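Heywood Makers Help
Storage and workshop tidying

Storing several hot glue guns with their leads

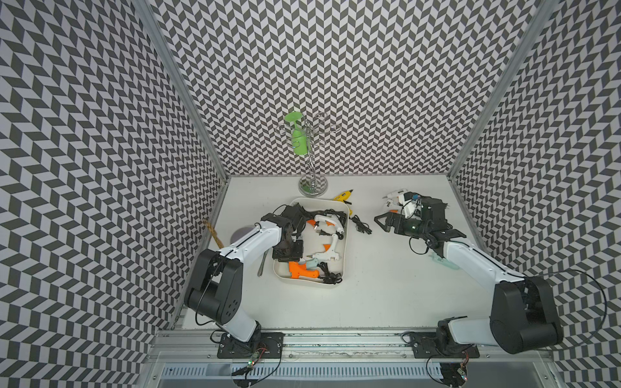 Details
Posted by Nullgate, 15 August 2022

I look after the craft cupboard at Hesholm and the glue guns are the worst part of it. They live in a white plastic tray with rounded corners, leads and all, and the leads knot themselves into one lump at the bottom. Getting a gun out means lifting the whole lot. There is a chrome mug tree on the same table which at present holds one green cup. The shelf the tray goes back on is 68 cm wide and can't be moved.

I want to know:
whether the guns can hang from the mug tree by the trigger guard
how to secure the leads without damaging them
how long to leave a gun before it goes back in plastic

Replies

Monique Texier
Leads first. Fold each one into loose loops the length of your hand and fasten with a hook-and-loop strap at the middle. Do not wind it round the body of the gun. The lead flexes hardest where it enters the handle, and a tight turn there will break the cores inside the sheath long before anything shows on the outside. Leave the first 11 cm from the handle straight. Put the plug on the outside of the bundle so it can be pulled free without undoing the rest.

For the tray, lay the guns side by side, nozzles all facing the same way, bundles at the other end. Two shallow trays are better than one deep one. If you only have the one, cut a strip of stiff card as a divider and keep the leads behind it. Sort small guns from large while you are at it, as they usually take different stick diameters and the wrong sticks will end up in them otherwise.

Cooling: follow the leaflet for each gun. If the leaflets have gone, unplug, stand the gun on a silicone mat or a ceramic tile, and leave it for the rest of the session. I allow an hour. A warm nozzle marks plastic and the last of the glue drips out on to whatever is underneath.

I would not hang guns on a mug tree. The hooks are made for a cup handle, and a full-sized gun with its lead puts the weight well out to one side. Small ones might be all right in opposite pairs. Try it with cold guns and see whether the base lifts.

Valura
pegboard. we have had ours on the wall for years, one hook for the gun and one under it for the cable. never had a tangle

Nullgate
The walls are papered and I am not allowed to drill them, so pegboard is out. I will try the straps and the card divider. The mug tree can stay as it is.

Monique Texier
Label each plug as well as each gun. A turn of masking tape with a number on both is enough, and it saves tracing the lead back every time one has to be unplugged.

Thread viewed 104 times. 2 members found this useful.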